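J'ai repris en mai la restauration d'un coffre de voyage acheté 35 euros, sans doute norvégien d'après Védís Nørgaard, qui m'a prêté son établi chez Wondwood. Le couvercle avait perdu deux lattes et presque toute sa peinture.

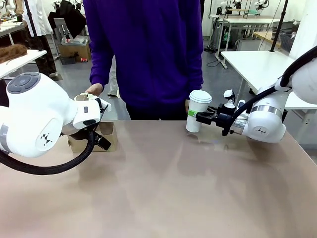 Le premier travail a été le décapage à la spatule, par bandes étroites. J'ai voulu garder les restes de bleu autour de la serrure. Pour le vernis, j'hésitais : un fini légèrement brillant, comme celui du plateau beige de la table où se reflètent un peu les objets, me paraissait trop neuf pour un coffre. J'ai pris une cire mate.

Les ferrures ont trempé 26 heures dans l'antirouille.

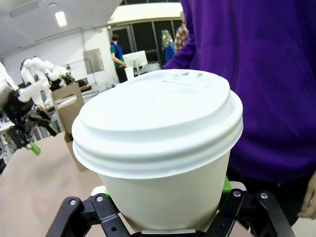 Deux charnières étaient à refaire. J'ai demandé un devis chez Rusent, trop cher, puis j'ai trouvé une paire ancienne chez Skullis.

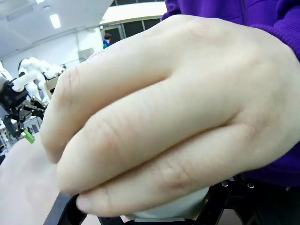 Il a fallu reboucher les anciens trous de vis avec des chevilles de pin. Reste la doublure en toile, que je ferai cet automne.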